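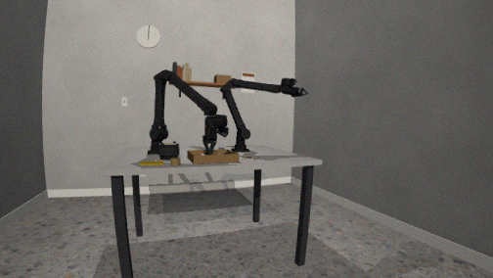 Gallery – the sorting bench at Plolo, July

Quick page as people keep asking Seema how the arms are going. More pictures when I get 5 minutes. All of these are renders from the simulation, which is where every new job gets tried first.

Used to be 3 of us on small parts, standing, all shift. Now the plan is one person setting the jobs up and the arms doing the reaching. Fiachra Duggan has moved over to setup – says his shoulder is better but he misses the chat. Fair enough. Radio helps a bit.

Nobody has lost hours so far. Breaks still at 7 and 10, we did ask. Training is six short sessions, and yes nights get the same ones as days, Seema Pandey has the sign up sheet.
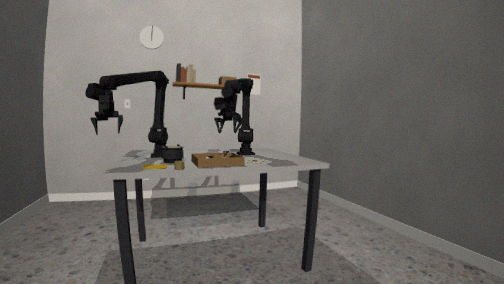

Both grippers open and clear of the table, box and pale sheet in the middle.

Still to sort: who gets called when a job stops halfway thru, and wether setup counts as a skilled grade. Ask Seema, not me.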